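From: Štěpánka Mikuš
To: tovstead-bench list
Date: Wed 18 November
Subject: Re: [tovstead-bench] trays, and which table we keep

Quick one before I run for the bus. Answers in between Ruben's bits.

Ruben Verbeke wrote:
> Hi all, I've been asked to put in the January order for the teaching
> bench and I've got three things I can't settle on my own. First, are
> we sticking with the white compartment trays or going back to the
> wire racks? The Dankwa catalogue still has the racks, 25 to a box.

Trays please. The racks are fine if every tube is the same size and ours never are. With the tray you've got the big open section for caps, labels, bungs, whatever, and the narrow slot at the side for the tube you're working on. Wipes out in one go as well. The racks rust at the welds, I threw out four last winter and I'm not sorry.

Only gripe -- a tube leans in the slot if it's on its own. Bit of folded paper towel behind it does the job. Would love a tray with the slot a few mm narrower but haven't found one. Viller had something close, colour was a horrible yellow, and postage was silly.

> Second, caps. White or mixed? Someone on the list (sorry, forget who)
> wanted colour coded.

That was me, and I've changed my mind. White. We ran out of blue in the second week and then people used green for blue and it was a mess. Write on the label, label goes on the tube, NOT on the cap. Caps get swapped. I found two last month with somebody elses initials on them.

Get 200 if they'll split the carton. Order code I have is 2726 but check that, it's off an old Gollska invoice and they renumber things.

> Third, the table. Facilities will take one of the two away and want
> to know which. I vote we keep the grey one as the wood-look one
> shows every mark.

No no no. Keep the wood one! It's the one with the cable hole at the back, and I'd much rather have leads going down through there than trailing over the side where people catch them with a hip. Yes it's a bit scuffed on the left. Had a go at it with the citrus stuff and a soft cloth, got some of it. Spills are easy to see on the pale top too, you can't spot a drip of clear anything on the grey one until your sleeve's in it.

Also the dye. We're staying with the orange-red for practice tubes, whatever gets ordered. Part fill only, lower portion, so there's room to tip. If you fill to the brim it goes up under the cap and then down your wrist, ask me how I know. Make it up in the big jug, 28 ml a tube is too much, go by eye and stop well short of halfway.

Tray and tube on the wood table, then the tabletop nearer up by the tray: 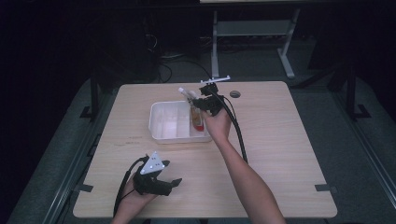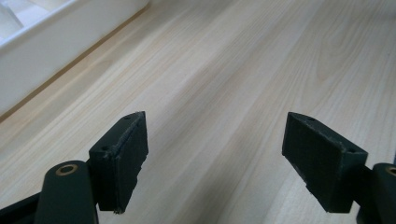

OTHER STUFF

- Key for the tall cupboard is back on its hook. Whoever had it, thanks.

- Paper towel is down to the last sleeve. Ruben can you stick that on the same order? The folded kind, the roll kind won't go in the dispenser.

- If anyone's got a spare drying mat at home, bring it in. The old one smells of something and I've binned it.

- Trays go away upside down on the second shelf, please. Right way up they fill with dust and then I'm rinsing the lot befoer anyone can start.

- Could someone reply about the table by Friday, Facilities keep ringing me and I don't know why its me they ring.

Right, bus.

Štěpánka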